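Why Are Some Tables Round?

Look around your home or school and see how many tables have corners. Most of them do. But some tables have a top shaped like a circle.

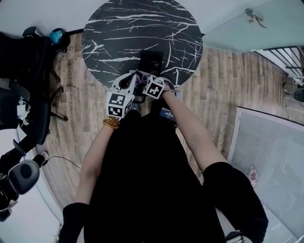
People have been sitting at round tables for a very long time. You may know the old stories about King Arthur, whose knights met at one. In the stories, the table was round so that no knight had a better seat than another. A long table has two ends, and the person at the end often seems to be in charge. A circle has no ends.

Can everyone reach?

Put a bowl of popcorn in the middle of a small round table. Every person has to stretch the same distance to get some. That is how a circle works: every point on the edge is the same distance from the center. The distance from the center to the edge is called the radius. The distance all the way across, through the center, is called the diameter. The diameter is always 2 times the radius.

Now think of a very big round table. The middle is so far away that you can't reach it at all. Some restaurants fix this with a turning tray in the center. You spin the tray and the food comes to you.

No corners to bump

If you have ever hit your hip on the corner of a desk, you know it hurts. A corner pushes on one small spot. A curved edge spreads the push over more of you, so it usually hurts less. Round tables are also easier to walk past in a small room.

There is a problem, though. A square table fits neatly against a wall. A round one leaves gaps. If you push two square tables together you get one long table, but two round tables touch at only one point.

What is marble?

Some table tops are black or white with thin wavy lines running through them. The lines are called veins. In real marble, they come from other minerals that were mixed in with the rock. Marble starts out as limestone. Deep underground, heat and pressure slowly change it.

Marble is heavy, and acid can leave marks on it. Lemon juice is an acid, so a spill should be wiped up quickly. Many tables only look like marble. The pattern is printed or painted on something lighter. It can be hard to tell which kind you have just by looking.

Try it yourself

You can draw a large circle the way some table makers do. You need a sheet of paper, a pencil, some string and a helper.

Tie one end of the string to the pencil. Ask your helper to hold the other end down in the middle of the paper. Pull the string tight and move the pencil all the way around. Keep the pencil straight up. When you get back to where you started, you have a circle.

Make the string 5 inches long and measure across your circle. What is the diameter? Then try a shorter string.

Words to know

Radius: the distance from the center of a circle to its edge
Diameter: the distance across a circle through its center
Vein: a thin line of a different color in stone

Written by Man-sik Geum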